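31 Jul 2025 – bench notes, table day

Finally sorted through the household props from the Gustley crate. Seven weeks it sat under the window, and in that time it became where people put things they didn't want to decide about. Contents now split: cloths, basket and food, jars. Everything else went back in and the lid almost closes.

The two table sections are pushed together again. They match in height if you leave the folded card under the back leg, so please leave the folded card under the back leg. The seam still catches crumbs. I ran a putty knife down it and got out enough for a small, unpleasant meal.

Put the basket near the middle and loaded it with the yellow stuff first, then the red one on the left. Cloths stay toward the back and left side, where they take up a shocking amount of room for fabric.

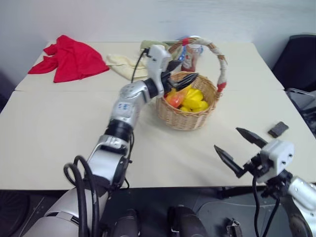 Basket loaded, red cloth far left, handle wrap still on.

The wrap on the handle looks good and makes the thing awkward to lift. Tried it three times with one hand and the load slid every time. Two hands, then, or less fruit. I'd vote for less fruit.

The red cloth won't stay folded. I have stopped folding it and am calling it bunched on purpose. The cream one lies flat without being asked.

To do:
Label the crate, on the side this time
Ask Carretero for a second basket, plain handle
Wipe the seam before it starts a colony
Move the jar forward, it disappears behind the handle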